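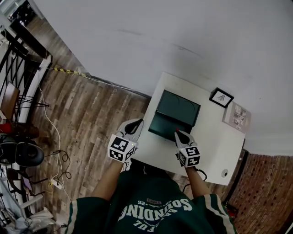

Annual inspection of light-duty tables and workbenches covers every surface that staff stand or sit at for more than an hour per shift, whatever its rated load. The checklist applies to the Oltance building and to both floors of the Drava annex. Floor-standing storage racks have their own sheet. Small tables are easily missed on the walk-through. A small white table with a person standing at it and tools held over the top, one of them out past the left edge, is a workstation for the purposes of item 1 and gets a tag like any bench. Tables used only for meals or for visitors are recorded on the furniture list and need no tag.

Inspection month: April
Sheet revision: 8
Equipment: tape measure, straightedge, torque driver, feeler gauges, plug-in outlet tester, flashlight, test weights

1. Identification
Tag present, legible, fixed to the underside or rear leg. Number agrees with the register.
Result: Pass with comment
Comment: Tag 126 was found on a bench in the annex that the register still lists in the main building. Register corrected. One tag in the packing area was unreadable through paint and has been replaced under the same number.

2. Stability
Push horizontally at each corner with one hand. No rocking, no foot leaving the floor. Adjustable feet threaded in by at least 20 mm.
Result: Fail, corrected on site
Comment: Two feet on the Ntuli assembly bench were backed out nearly to the end of the thread to make up for the floor slope. Feet run back in and a steel shim plate set under the low side. The plate needs to be marked so cleaners do not lift it.

3. Frame and fasteners
Check all visible bolts for looseness. Inspect welds at leg-to-rail joints for cracks. Check for bent rails.
Result: Pass
Comment: Bolts on the Prostura folding frames had loosened slightly again. Same finding as last year. Recommend thread locker at the next service; a wrench twice a year is not keeping up with it.

4. Load rating
Rating plate present on any bench rated above 500 lb. Stored load within rating, heavy items not stacked at one end.
Result: Pass with comment
Comment: Plate missing on the fixture bench by the loading door. Bench is tagged "unrated – light use only" until the supplier confirms the figure. Vise to stay where it is, over the leg.

5. Work surface
No splinters, lifted edging, open seams or burrs. Straightedge laid across both diagonals; gap not to exceed the feeler gauge on the card.
Result: Fail, open
Comment: Edging has lifted along the front of the second bench in the annex and catches sleeves. Tape has been applied before and does not hold. Taped again as a temporary measure. Re-edge or replace top.

6. Working height
Measure floor to top surface. Compare with the height recorded for the task. Adjustable tables: run through full travel, listen for binding, confirm lock holds at top and bottom.
Result: Pass
Comment: Heights unchanged. Crank handle on one adjustable table sticks out into the aisle when left unfolded. Fold-down reminder added to the shift card.

7. Clearance
Standing space behind each workstation free of cartons, cords and pallets. Aisle markings visible. Nothing stored on the floor under the front edge where feet go.
Result: Fail, corrected on site
Comment: Empty cartons behind three positions in the packing area. Removed during the walk-through. This item has now failed on three sheets in a row and should go to the shift lead's daily round.

8. Power
Outlet strips fixed to the bench, not lying on the top or the floor. Cords free of cuts. Tester shows correct wiring and ground at each outlet.
Result: Fail, open
Comment: One strip in the Oltance building shows open ground. Strip disconnected and tagged out. Two others are held on with cable ties through the slots – acceptable until the brackets arrive, not after.

9. Lighting
Task light fitted where required. No flicker, no exposed lamp, arm holds its position.
Result: Pass
Comment: None.

10. Anti-tip and casters
Casters lock on all four corners. Mobile benches do not move under a firm push with locks set.
Result: Pass with comment
Comment: One lock pedal is stiff and has to be pressed with the heel. Cleaned and oiled, slightly better. Check again at the half-year.

Open items carried forward
Item 4: rating confirmation, fixture bench.
Item 5: edging, annex second bench.
Item 8: outlet strip replacement; brackets for two strips.

Benches with an open fail on item 5 may stay in use if the defect is covered. Benches with an open fail on items 2, 3 or 10 may not. For item 8, the bench may be used without power.

File the completed sheet with the register and keep the previous one behind it.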